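# Dust, and Where It Goes to Retire

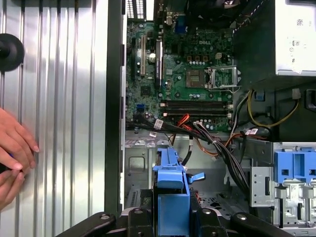 *A Dell desktop tower on its side with the panel off.*

The dust in a house does not vanish when you clean. It moves. Wipe the bookshelf and it settles on the lamp; wipe the lamp and it heads for the curtains, and some share of it gets sucked into anything with a fan and stays there on a long lease. I have been fighting it in the same house for 13 years and the dust is ahead on points.

What follows are the habits I've kept. The ones I dropped would fill a longer page.

## Start high, finish low

Ceiling fan, tops of doors, picture frames, shelves, furniture, floor. Everybody knows this and everybody vacuums first anyway, me included, when company is due in twenty minutes.

For fan blades, take an old pillowcase, slip it over the blade, press with both hands and pull back. The gray felt ends up inside the pillowcase and not in your coffee. Shake it out outdoors, downwind of yourself. I've learned the downwind part twice.

## Damp beats dry

A feather duster is a device for introducing dust to new parts of the room. Use a microfiber cloth, run it under the tap, wring it until it won't drip, and fold it in four so you have a fresh side each time you turn it. Wash these cloths on their own and skip the fabric softener, which coats the fibers and leaves you pushing crumbs around. Bare wood gets a dry cloth. So do oil paintings, if you live that kind of life.

## The refrigerator coils

Either they're on the back or they're behind the little grille at the bottom. Unplug the refrigerator, pull off the grille, and go in with a long, skinny coil brush and the vacuum's crevice tool. Mine is a Nadden brush, bent like a question mark from the time I stepped on it, and it works better bent.

With a dog, do it every 3 months. Without one, twice a year. I found a spelling test under there once. Somebody had gotten "necessary" wrong.

## The computer

Desktop towers that sit on carpet are vacuum cleaners that also do email. My neighbor Yung-ching Shih opens his every November, right after he cleans the gutters, and he talked me into doing the same.

- Shut it down properly, unplug it, unplug everything else from it, and hold the power button in for a few seconds.
- Carry it to the garage or the porch. You don't want this in the room you just cleaned.
- Lay it on its side and take the cover off. Some have a latch, some have thumbscrews, and some have a screw that was tightened by an angry person.
- Touch bare metal on the case before you touch anything inside.
- Hold each fan still with a finger and blow it out with canned air in short bursts, can upright. A fan spinning freely under canned air can be damaged, however satisfying the noise.
- Leave the power supply closed. Blow through the vents from outside and call it good.

Don't use the household vacuum on the circuit board, on account of static. Do take a photo before you unplug the cables. I skipped the photo one year and had no sound until Christmas.

When it's back together, put it up on something. A low shelf is fine. Mine lives on an upturned Tendov crate, and the amount I dig out each year has dropped from "small mammal" to "sock lint."

## Vents and filters

Change the furnace filter when it's gray and don't wait until it's furry. Write the date on the cardboard edge in marker, or you'll stand in the basement trying to remember whether that was this spring or the one before. I bought the expensive Anard filters for a while and went back to the cheap ones changed more often. My nose can't tell.

Floor registers lift out. Soak them in the tub with dish soap, dry them well, and use the chance to retrieve the coins, the Lego and the earring.

## Blinds

I have tried the tongs wrapped in cloth, the special three-fingered gadget, the sock on the hand and the bathtub. The sock wins. Close the blinds, wipe down, flip them, wipe again. An Ayaaba catalog once offered me a blind-cleaning wand with 1,000 "whisper bristles," and I'm sorry to say I ordered it. It's very good on the keyboard.

## Behind the TV

Turn it off, let it cool, dry cloth on the screen, no glass cleaner. Then look at the cables, sigh, and run the soft brush attachment over the lot. Untangling them is a separate page, which I've been meaning to write for some time.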